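腕部相机画面卡住、手臂还在动:我是怎么查的,你可以照着做

分享 41 评论 21

先说最要紧的:如果你现在正好碰到这个毛病,手臂还通着电,先把急停拍下去,再回来看这篇。我第一次碰到的时候就是舍不得停,总觉得画面马上就会恢复嘛,结果手指一直往桌面上压,压到驱动器自己报过载才罢休。指尖外壳蹭花了一块,桌面倒是没事,我自己吓得够呛。

说说背景。我们在 Grirnstead 那边搭了一套双臂的台子,手腕上各装一个鱼眼小相机,控制程序用的是 Floltevard,录日志用 Olla,夹爪驱动板是 Mansour 的。平时练的都是桌面上的活儿,拿罐子、挪罐子、叠布、擦桌子。你用的东西多半跟我不一样,没关系,下面的思路基本都能搬过去,名字换一换就行。

故障长什么样

这个毛病最讨厌的地方在于它没有报错。相机要是干脆掉线,程序会喊,手臂会停,大家都省心。我碰到的是另一种:相机节点还活着,话题还在发,频率看上去也正常,可是发出来的每一帧都是同一张图。程序拿着一张旧图,以为罐子还在老地方,于是手臂接着往那边送……你站在旁边看,就觉得它像走神了一样,动作还挺流畅,就是不看路。

更坑的是它隔一会儿自己又好了。画面突然一跳,手臂跟着猛地修正一下。我最开始一直以为是模型的问题,重训了一版,还去调了动作平滑的参数,折腾了好几天,全白费。所以我强烈建议你先看画面,再怀疑模型!

怎么快速判断是不是这个毛病?找一个手臂贴得很近的动作,比如伸手去够桌上的罐子,把腕部画面开在旁边的屏幕上,一边动一边盯着看。近距离的时候,手稍微挪一点,罐身上的字就会挪一大截,画面卡没卡一眼就能看出来。远处的墙啊天花板啊不好使,手动半天它也没怎么变,很容易看漏。 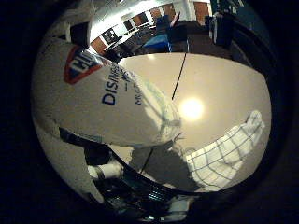 腕部相机近距离画面:消毒湿巾罐,标签上看得到 CLO 和 DISINFE 几个字母,右侧是白色桌面。

带大字的罐子特别适合干这个。标签上的字边缘清楚,对比也够,动没动骗不了人。我试过纯色的杯子,效果差很多,光一反就什么都看不清了。另外提醒一句,桌上的反光点不要拿来当参照,它跟着视角跑,跑法和物体不一样,盯久了会把自己绕晕(我晕过)。

动手之前

准备工作我啰嗦几句,因为我就是在这里偷懒吃的亏。

急停按钮要放在一个人坐着就能拍到的地方,而且这个人在测试期间只管急停,别让他同时敲键盘。我以前是自己一手鼠标一手急停,真出事的时候,手第一反应是去点窗口右上角的叉。别笑,你也会的。

速度上限往下调,调到你觉得慢得有点烦的程度,就差不多了。力矩限制也一起降。夹爪里不要夹东西,尤其别夹玻璃和装了水的瓶子。桌面上不相干的线收一收,线搭在桌上的话,手一扫就可能钩住,到时候你分不清是相机的问题还是线被拽了。

还有,把日志打开。听上去像废话对吧?可是我那几天有一半的故障没录下来,因为 Olla 默认只存降采样以后的图,卡住的那一小段正好看不出来。去设置里把原始帧和设备时间戳都勾上。硬盘会吃得很快,测完记得删。

第一步:别看频率,看时间戳

大多数人(包括我)查相机,第一件事就是看话题频率。频率正常,就觉得相机正常。这次偏偏就栽在这儿:频率是发布节点的频率,节点拿不到新帧的时候,会把缓存里的上一帧再发一遍,频率当然好看。

你要比的是两个时间。一个是相机设备自己打的采集时间,另一个是主机收到的时间。正常的时候两者差值很稳,稍微抖一点。我的台子上平时稳稳当当,出问题那一段,差值先跳到 136 毫秒,然后一路往上涨,像坐电梯。看到这条曲线的时候我差点在椅子上蹦起来,终于抓到你了!

有的相机驱动不给设备时间戳,发消息的时候拿主机当前时间随手一填。那这一招就不灵,你的曲线会漂漂亮亮地一直是平的,千万别信。怎么知道自己是不是这种?很简单,拿块布把镜头盖一下再拿开,看画面变化和时间戳对不对得上,再翻翻驱动里填时间的那一行代码。我的驱动一开始也是随手填的,改了一行才算数。

第二步:给每一帧算个指纹

时间戳不可靠,或者你想要个双保险,就给图像数据算校验值。真实的相机画面,哪怕对着一面白墙不动,传感器噪声也会让每一帧不一样。连着好几帧的校验值一模一样,基本就是在重复发旧图。

伪代码大概这个意思:

收到一帧
算出校验值 h
如果 h 等于 上一次的 h,重复计数加一
否则 重复计数清零,上一次的 h 换成 h
如果 重复计数 超过上限,置位“画面过期”

两个小坑。第一,要在原始数据上算,别在压缩、缩放以后的图上算,缩得太小的话,静止画面可能真的会撞上。第二,整幅图都算一遍有点费处理器,我是隔几行取一行,够用了。

我每次录 900 帧来看,短了不一定能碰上故障,长了翻起来又累。翻的时候把重复计数画成柱子,和关节角度画在同一张图里,上下对齐。这一步千万别省,后面全靠它。

第三步:看它爱在什么姿势下犯病

两张图一对齐,规律就出来了。我这边的重复帧几乎都集中在手腕外翻、小臂抬高的时候。手腕转回来,没多久就好了。和跑了多长时间没关系,和网络忙不忙也没关系。

看到和姿势有关,就可以先把软件放一边,去摸线了。要是你的情况和姿势没关系,而是越跑越频繁,那先去看温度和供电,直接跳到后面那节。

摸线之前,断电!我知道你想带电晃一晃看画面,我也知道这样最快,可是手伸在夹爪旁边的时候,手臂万一收到一个迟到的指令,真的会夹到人。我们的流程是这样:断动力电,保留相机供电,用支架把小臂托住,然后用手慢慢转腕关节。要是你的台子这两路电分不开,那就全断,拿根延长线把相机单独接到笔记本上。多花几分钟而已。

托小臂这件事也要认真,有的臂断电以后抱闸会抱住,有的不会,直接就往下沉。去看你那台的手册,别试。旁边有人的话,先喊一声再断电,让他把脑袋和手都从臂的下面挪开。 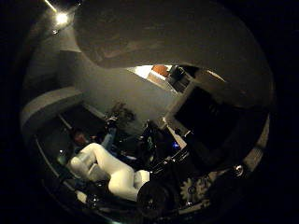 转的时候要慢,每转一点停一下,看看画面还走不走。我习惯让另一个人盯屏幕、我来转,画面一停他就喊。转到外翻接近极限的地方,画面果然停了!往回退一点又走了。来回试了好多遍,位置都差不多,这就没跑了,线或者接头。

接下来要分清到底是线还是接头。办法挺土:手腕固定在刚好会出毛病的位置,只用手指去捏线。从接头开始往后捏,一小段一小段地捏。我捏到接头后面那一截的时候,画面恢复了,一松手又停。剥开护套一看,屏蔽层断了一圈,里面的芯线倒还连着,弯到某个角度就接触不良。难怪它不是彻底断,而是半死不活。

要是捏哪儿都没反应,就拔下接头看看针脚,再看看插座有没有松。带锁扣的接头经常是看着扣上了,其实只扣了一边。

第四步:换线,顺便把走线改对

换一根新线很容易,难的是别让它过俩月又断在同一个地方。我原来的走法是图好看,贴着小臂拉得紧紧的,扎带勒在腕关节边上。手腕一外翻,所有的弯全集中在接头后面那一点点长度里,它不断谁断。

现在的走法是这样的:

把手腕转到离线最远的那个极限位置,在这个位置上量长度,再放出余量。我给腕部这一段留了 21 厘米的活动余量,弯成一个松松的弧,你的臂尺寸不同,得自己量。

固定点往后挪,离关节转轴远一点。接头那一端单独做一个应力释放,我用的是一小块打印件加软垫,扎带勒在软垫上,不直接勒线。

扎带别勒死,能用手指推得动线才算合格。剪口朝外,剪完用指甲刀修平,不然蹭线也蹭手。

走完以后把每个关节都手动转到两头的极限,看有没有地方绷紧,有没有地方会被夹进缝里。手上有外露齿轮的尤其要看,松弛的线垂下去正好喂给齿轮,那可比接触不良热闹多了。

线的型号也顺便说一下,买标着高柔的,能反复弯的那种。普通线第一天用起来一点区别都没有,所以特别容易让人心存侥幸。

如果跟姿势没关系:供电和带宽

这节写给捏了半天线也没反应的朋友。

先看供电。相机和别的东西共用一个集线器的时候,夹爪一用力,电压可能往下掉一下,相机就打个嗝。检查方法是把重复帧和夹爪电流对齐着看,要是每次夹紧都犯病,就给相机单独供电。

再看带宽。好几路相机挤在同一个控制器上,平时刚刚够,开了录制就不够了。你可以关掉其他路,只留出问题的这一路,跑一轮看看。好了,就把它们分到不同的控制器上去,或者降一降分辨率。注意主机后面那一排口,看着是好多个,里面可能连的是同一个控制器,得用命令查,光看外壳看不出来。

最后是温度。我给 Mansour 驱动板旁边贴了个温度探头,最高到过 41 度,没什么事,所以这条在我这里排除了。你要是把相机塞在封闭的外壳里,还是量一量放心。

第五步:软件里必须加一道闸

线换好了,画面顺了,很多人到这儿就收工了。求你别!线总有一天还会坏的,真正危险的是“画面过期了手臂还照样动”这件事。线只是让你发现了它。

我在 Floltevard 的控制循环里加的逻辑很朴素:每次要下发动作之前,先看手头这张图的年龄,也就是当前时间减去采集时间。年龄超过上限,不再下发新动作,手臂减速停住,夹爪保持当前的力。画面过期的标志要锁住,画面恢复了也不许自动接着干,得有人按一下确认。

为什么要人来确认呢?我一开始写的是自动恢复,结果就出现了开头说的那个猛地修正一下。旧图和新图之间差了一大截,模型一看,哎呀偏这么多,唰一下就冲过去了。现在按确认以后,手臂先原地等着,攒够几张新图,再以低速起步。

夹爪为什么保持而不是松开?这个看你夹的是什么。我们夹的是罐子和布,保持住最稳妥。要是你那边有可能夹到人的手,那就要另外想,比如限力再低一点,或者给旁边的人一个能手动撑开的办法。这种事没有通用答案,拉上你们组里的人一起定,定完写在台子边上。

还有一点很多人漏掉:动作是成串预测的。你的模型一次吐出一长串动作,停发新指令以后,队列里那一串还在排队执行呢。闸一定要把队列也清掉。我第一版就没清,标志早就亮了,手臂还自顾自走了一段,看得我头皮发麻。

检查这道闸要放在哪儿也有讲究。放在相机节点里不行,相机节点自己就是嫌疑人,它要是整个卡死了,谁来喊?放在下发指令的那一端,收不到新东西就当过期处理,这样相机节点、网络、驱动哪个死了都兜得住。

第六步:故意把它弄坏

加完了就得测,而且要真测。我有一个小脚本,可以让相机节点在随机的时刻开始重复发旧图,模拟当时的故障。手臂低速跑,人守着急停,脚本一触发,看手臂停不停、停得稳不稳、画面恢复以后它是不是老老实实等确认。

然后再测几种别的坏法:拔掉相机的线,杀掉相机进程,把主机负载拉满,把设备时间戳改成固定值。最后这一种我差点没想到,一测就漏了,因为我当时用的是“跟上一帧比时间有没有变小”,固定值不变小,就放过去了。改成“必须变大”以后才拦住。

测试用的目标物挑软的、轻的。我后来干脆用叠起来的布,压上去也不心疼。

常见的几个坑,想到哪儿写到哪儿

画面变黑和画面卡住是两回事。变黑往往是曝光出了问题,或者手把镜头挡住了,校验值照样每帧在变,这道闸拦不住,得另做一个亮度检查。手腕转到朝上的时候,顶灯会直接打进镜头,自动曝光一压,其他地方就全暗下来,模型在这种画面上的表现也不怎么样。我现在把曝光锁住了,亮的地方过曝就过曝吧。

左右两个腕部相机插反了,也会出现看着很像“不看路”的动作。重新插线以后先在镜头前挥挥手,确认哪路是哪路,再上电。嗯,我换完线那天就插反了。

重启以后好了,不等于修好了。重启会让手臂回零位,线也跟着换了姿势,接触不良自然就消失了,过会儿再来。

上限别设得太紧。我第一次设得很激进,手臂走两步停一下,组里的人嫌烦,就有人悄悄把检查关了,那比没有还糟。先录一段正常运行的数据,看看画面年龄平时都在什么范围,再往上留点余地。

还有就是,出过故障的那根旧线别扔进抽屉!剪断再扔。我们那根就被人好心收了起来,某个星期二又被接到另一只手上去了,我对着一模一样的曲线愣了好半天。

脚本我还在整理,主要是里面写死了一堆我们自己的话题名。要的话在下面留个言,顺便说一下你用的是什么相机和驱动,有的驱动填时间戳的地方藏得挺深,我知道的会直接告诉你在哪个文件里。

评论 21 分享 41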